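茶水间台面与壁挂电话整理要点

本期设施栏目介绍Promusholm二层茶水间。内容限于三项：水槽周边台面、壁挂电话及其线缆、门侧净空。适用对象为使用该茶水间的全体人员，自三月起执行。

一、水槽与台面

水槽为圆形不锈钢单盆，嵌装于花岗岩台面，台面右侧沿墙上翻，形成一道石材挡水。石材颜色为棕、灰、浅褐混合斑点，水渍和浅色粉末在这种底色上不易辨认，擦拭时应以手感为准，不以目视为准。清洁剂统一使用Luvex中性型，稀释比例按瓶身标注，不得使用含酸除垢剂。不锈钢盆内壁沿拉丝或抛光方向擦拭，盆沿与石材交界处的密封胶单独用软布处理，禁止使用刮刀。

挡水顶面宽度有限，不作置物用途。杯具、海绵、调料瓶一律不放在该处。

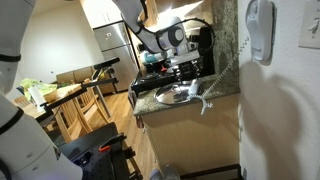
图1　圆形水槽、花岗岩台面及壁挂电话线。

二、电话线

电话为白色壁挂式，卷线自机身下端引出。图1中卷线斜跨石材挡水，末端线圈越过台面前沿下垂，距水槽很近。该走线方式存在两个问题：一是线圈容易被台面上的物品压住或钩住，二是水槽使用时的溅水会落到线上。

处理办法如下。通话结束后，将听筒放回叉簧，卷线理顺，使其沿墙面自然下垂，不得搭在台面上。卷线出现反向扭结时，先从机身一端拔下插头，手持线体中段令其自由旋转，待扭结消除后再插回。不要用力拉直，拉伸过度的卷线无法恢复原有节距。线体表面的油污用拧干的湿布擦除，插头部位只用干布。

需要更换卷线的，可向库房申领Limsakul规格件，货号1579，库存2条。墙面以膨胀管固定的机座不在使用人员自行拆卸的范围内。

三、墙面与门侧

电话旁为白色开关面板，再往右是白色房门，门边装有金属铰链，门上贴有一张带红色抬头的白纸告示。这一段墙面不加装挂钩、置物架或留言板，开关面板前方保持可直接触及。

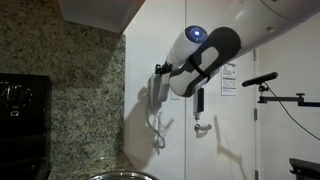
图2　壁挂电话、开关面板与房门一侧，卷线沿墙下垂。

门的开启范围内不得停放物品。以门扇边缘为基准，向外留出80厘米净空，椅子用后推回原位。门把手为银色执手，上方不得悬挂袋子或衣物，以免执手受力后回位不良。门上告示由行政统一更换，其他纸张不要加贴在旁边，胶带残留用Gomton除胶片清理，清理后以清水擦拭一遍。

四、检查

每日下班前检查一次，项目为：台面无积水，挡水顶面无物品，听筒在位，卷线未接触台面，门侧净空符合要求。不符合的当场恢复，无法恢复的填写报修单，注明部位和现象。报修单放在茶水间外侧文件架第2格，设施组每天上午收取。

米色柜体底部与地面之间的深色踢脚板本月不作处理，重新打胶的安排见下期。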